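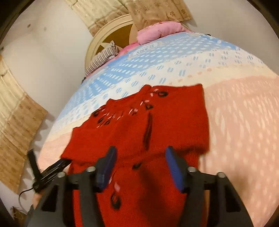

Okay, the finger pads. I went back and forth on these for most of June and I'm finally leaving them alone. The first set was printed hard and shiny and it slid off anything with a bit of fuzz, so I recast both in the softer blue stuff from Palard and bolted them back onto the black arms. Knits are my test now. The red sweater with the black rings is as mean a thing as I own for this - it's fuzzy all over, there's a slit below the neckline that a finger can wander into, and the rings are a different surface from the knit around them. I lay it out on the bedspread with one sleeve folded up and come in from above with the pads well apart, then squeeze.

Lucía Miranda wrote:
> Did you ever settle on a pad angle? Mine are straight
> up and down and they just push the cloth along in
> front of them. Also what are you doing about the
> cable, mine keeps catching on the handle. I'm on the
> Rivas frame, same as you I think, with 2 screws per
> side.

Yep, same Rivas frame! On the angle, I tip mine in by 11 degrees. Straight down did the same thing for me, a big wrinkle rolling ahead of the fingers and nothing between them. If you go much past that the tips meet before the rest of the pad does and you only get a pinch of fluff (which is great if you want fluff).

The cable I just let hang off to the left. I had it zip-tied along the handle for a while and it fought my wrist the whole time, so now it drops away from the little box on the side and I keep my knees clear of it. Not elegant. If you come up with a clip that works, please send me the file!

One more thing - check your screws after a long evening. I did 46 grabs in a row and one of the outer ones had backed out far enough to feel with a thumbnail. A dab of the Bristum thread glue took care of it, but go easy, I still want to get that arm off again someday.

Next up is socks. Wish me luck.

3 replies
Share this message
Search the archive
2 min read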